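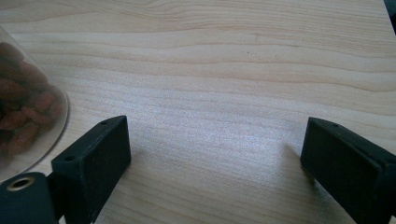

Tempo de leitura: 4 minutos

Ata da reunião do grupo de leitura e tradução de poesia

Reunião de novembro, sede da associação Bretulora. Início às 18h30.

Ordem de trabalhos

1. Aprovação da ata anterior
2. Antologia Udimska: ponto de situação da tradução
3. Notas de rodapé e ortografia
4. Orçamento de impressão
5. Ciclo de leituras da primavera
6. Outros assuntos

1. Aprovação da ata anterior

A ata da reunião de outubro foi aprovada com uma correção. No ponto 3, onde se lia "edição bilingue com texto original no fim do volume", passa a ler-se "edição bilingue com texto original na página par". A versão corrigida substitui a que foi enviada por correio eletrónico.

2. Antologia Udimska

A coordenação informou que a antologia terá 61 poemas. A lista está fechada desde o verão e não serão aceites novas propostas para este volume. A tradução da primeira e da segunda secções está concluída e revista. A terceira secção, que reúne os poemas em prosa, está traduzida mas ainda sem revisão. Da quarta faltam dois poemas, ambos rimados.

Discutiu-se longamente o que fazer com esses dois. Uma parte do grupo prefere manter a rima, mesmo com perdas no sentido de alguns versos, por entender que o leitor deve perceber que se trata de canções. Outra parte considera que as versões rimadas apresentadas soam forçadas e obrigam a trocar imagens que voltam noutros poemas do livro - o caso mais citado foi o do poço, que na versão rimada passava a fonte. Foi lida em voz alta uma terceira versão, com rima toante apenas nos versos pares. Teve boa aceitação, com reservas quanto à última estrofe.

Deliberado: trabalhar a partir da terceira versão. A última estrofe volta a ser discutida na próxima reunião. A palavra "poço" mantém-se em todas as ocorrências.

Foi também levantada a questão do título da segunda secção. O original admite tanto "Margens" como "Beiras". Postos os dois a votação, ficou "Margens", com dois votos contra.

3. Notas de rodapé e ortografia

O conjunto de notas entregue pela equipa de revisão foi considerado excessivo. Há poemas de oito versos com nota mais extensa do que o próprio texto. Concordou-se que as notas sobre topónimos e sobre costumes religiosos são úteis e ficam. As que explicam metáforas saem. As notas sobre variantes entre manuscritos passam para um apêndice, em corpo menor.

Quanto à ortografia, a antologia segue o Acordo em vigor, com exceção da epígrafe, que reproduz uma tradução antiga e conserva a grafia com que foi publicada. Esta exceção deve ser indicada na ficha técnica.

Um dos presentes pediu que ficasse registado o seu desacordo quanto à pontuação do poema de abertura, em que foram acrescentadas vírgulas que o original não tem. A revisão respondeu que, sem elas, os três primeiros versos se prestam a leitura errada. O assunto foi a votos e as vírgulas mantêm-se.

4. Orçamento de impressão

Foram recebidas duas propostas. A gráfica Fahy apresentou orçamento de 2406 euros, com capa mole, miolo cosido e entrega no local. A segunda proposta era mais baixa, mas previa lombada colada e não incluía o transporte. Comparadas as amostras de papel, a preferência foi para a da Fahy, embora o tom creme pareça carregado a alguns membros. Vai pedir-se uma amostra mais clara.

Estão disponíveis 2000 euros na rubrica de edições. A diferença será coberta pela venda antecipada de exemplares aos sócios, nos mesmos moldes do volume anterior. Se a venda antecipada não chegar, reduz-se o apêndice.

Deliberado: aceitar a proposta da Fahy, sujeita à nova amostra.

5. Ciclo de leituras da primavera

A livraria Stoso confirmou a cedência da sala para as leituras, com início às 19h. Pede que o programa lhe seja enviado até janeiro e que não se ultrapasse a hora e meia por sessão. A sala não tem amplificação - quem ler deve ter isso em conta na escolha dos textos.

A primeira sessão será dedicada à antologia, com leitura no original e em português. Sugeriu-se que a ordem fosse invertida em alguns poemas, começando pela tradução, para que o público ouça o original já com uma ideia do que diz. A sugestão foi aceite para os poemas mais longos. O programa das restantes sessões fica por definir.

6. Outros assuntos

Os livros emprestados da biblioteca do grupo devem ser devolvidos antes do inventário de dezembro. Continua em falta o segundo volume do dicionário de rimas.

Foi pedido que os textos para discussão passem a ser enviados com uma semana de antecedência e com os versos numerados. Aprovado.

A próxima reunião terá como primeiro ponto a última estrofe do poema em discussão, seguida da revisão da terceira secção.

A reunião terminou às 20h45.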